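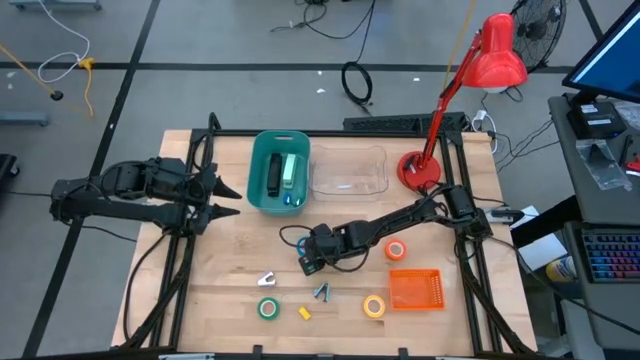 Fitcombe Workshop, Summer Walk-Through Checklist, With My Comments

Okay, so I did the July walk-through a little early this time, partly to get ahead of the heat and partly to stop thinking about it. Same format as always: the item, whether it passed, and then me talking. If you only want the results, read the first line of each one and skip the rest. I won't be offended!

I started at 6:40 in the morning, before anyone had a saw going, and worked from the Broltberg Street side to the back.

1. Front door and exit path
Pass, with a note.
Door opens all the way, closer works, crash bar works. The path inside was clear when I walked it, but there were scuff marks along the wall where somebody has been parking the lumber cart. Please don't. It fits under the stairs, I measured it again.

2. Exit signs and emergency lights
Fail (fixed the same day).
I held the test button on each one for the full time and the light over the finishing room door gave up almost right away. New battery is in and it now stays on. While I was on the ladder I wiped down the sign next to it, which had enough sawdust on it to start a garden.

3. Fire extinguishers
Pass.
Needles in the green, pins in, tags signed. The one by the spray booth had a coat hanging over it, so I moved the coat to the hooks by the sink. If you're missing a gray coat, that's where it is.

4. Electrical panel
Pass.
Three feet clear in front, door closes, directory is readable. Breaker 34 was still labeled "old compressor," and that compressor left us ages ago. I traced it to the outlets on the north wall and wrote a new label. My handwriting is what it is.

5. Extension cords and power strips
Fail.
Two cords pulled from use. One had a cracked plug and the other had been wrapped in tape along a nick in the jacket. Tape is not a repair, folks — I know it feels like one. Both are in the bin in the office with the ends cut off. I also found a power strip plugged into another power strip behind the coffee maker. It's been separated, and the coffee maker has its own outlet now, so nobody's morning was harmed.

6. Table saw and band saw
Pass on guards, pass on stops, needs work on the push sticks.
The riving knife on the table saw is lined up and the paddle switch cuts out like it should. The push sticks look like beavers got them. I'll cut new ones out of scrap and hang them on the left side, where right-handers keep looking for them and not finding them (sorry, that's where the hook is).

7. Dust collection
Pass, barely.
The drum was nearly full. I emptied it and checked the filter, then found a loose clamp on the hose to the planer and snugged it up. The meter on the Cormont collector read 1067 hours, and I've put that number in the log so we can figure out the next filter change without guessing.

8. Finishing room
Fail.
Oily rags in the open trash can again. I really don't want to be the nag about this, but it's the thing on the list that scares me most. Rags go in the red can with the foot pedal and the lid stays down. If the red can is full, lay them flat outside on the concrete to dry, one layer, and come tell me.
The flammables cabinet itself was fine, doors latching and labels facing out. I did toss a can of Uysal varnish that had skinned over.

9. Ladders
Pass.
Feet good, spreaders lock, no paint hiding any cracks. The tall one still squeaks like crazy, but I went over every rivet and it's just a squeak.

10. First aid and eyewash
Pass after restocking.
Down to the last few large bandages, so I refilled from the closet. Ran the eyewash until the water came clear. It took longer than I liked, so I'm going to start doing that one more often. The whole restock came to $4.38, mostly bandages, and the receipt is in the envelope.

11. Floors and lighting
Needs work.
The anti-slip mat at the lathe is curling at one corner. I've taped it for now (yes, I heard myself on item 5) and a new mat is on order. Lights are all good except a flickery tube over the clamp rack.

Still open as of this writing: push sticks, lathe mat, flickery tube, and a serious talk about rags. I'll check those off on the sheet by the office door as they get done. If you spot something I missed, write it on the same sheet and put your name next to it so I can come find you and have you show me.

Setareh Khosravi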